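Speaker notes — Getting a Decent Voice Recording in a Bad Room
Tuesday session, 40 min plus questions

Slide 1 — Hello

Say hi, thank Sharada Bhat for setting this up. I record spoken word for Desetti, mostly audiobooks and a bit of museum audio guide work. I've done 148 titles now and I'd say half of them were recorded somewhere that was never meant to be a studio. Ask who in the room has recorded in a closet. (Wait for hands. There are always hands.)

Slide 2 — Room first, mic second

People email me asking which mic to buy and I always write back asking what the floor is made of. Tell the Arier story: Finbarr Ó Gríofa and I had a lovely large-diaphragm condenser, a really quiet preamp, and a room with a tile floor and two bare windows. We heard the room louder than the narrator. Moved to the coat room with a cheap dynamic and it was better in ten minutes.

PLAY CLIP 1, then CLIP 2. Don't talk over them this time!

Slide 3 — The clap test

Clap, walk two steps, clap again. If you hear a zingy flutter between the walls, hang something thick on one of them. Moving blankets are fine. Thin foam tiles take the fizz off the top and leave the boxy stuff at 200 Hz right where it was, so I'd skip them.

Slide 4 — Tables

My pet subject, keep it short. A hard flat surface under the mic bounces the voice back up a hair late and you get that hollow, comb-filtered sound. Three things I do:
Tilt the script stand so the bounce goes past the mic.
Lay a folded towel down where the reader's hands go.
Get the mic off the table and onto a floor stand, so bumps and elbows don't travel up it.
If you have to clamp an arm to the table, put rubber under the clamp and a shock mount at the other end.

Slide 5 — Distance and level

One hand span from the mouth, a little off to the side. Peaks at -10, leave it alone after that. Chun-hung Au sent me 172 files last May and every one was at a different level because he kept "fixing" it between chapters — he said I could tell you that.

Slide 6 — Room tone

Thirty seconds, everybody sits still, phones off. Do it before the reader arrives and again at the end, the air handling will have changed. CLIP 3 is an edit with no room tone under it. Let them wince.

Slide 7 — Questions

If it's quiet, ask Meron Ejigu about the fridge. Clips and the blanket list are on the handout, leave the last slide up.

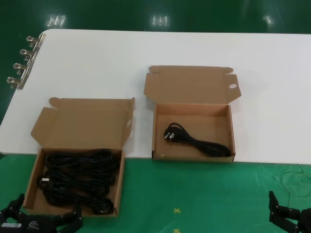

Closing slide: white table, metal clamps, green floor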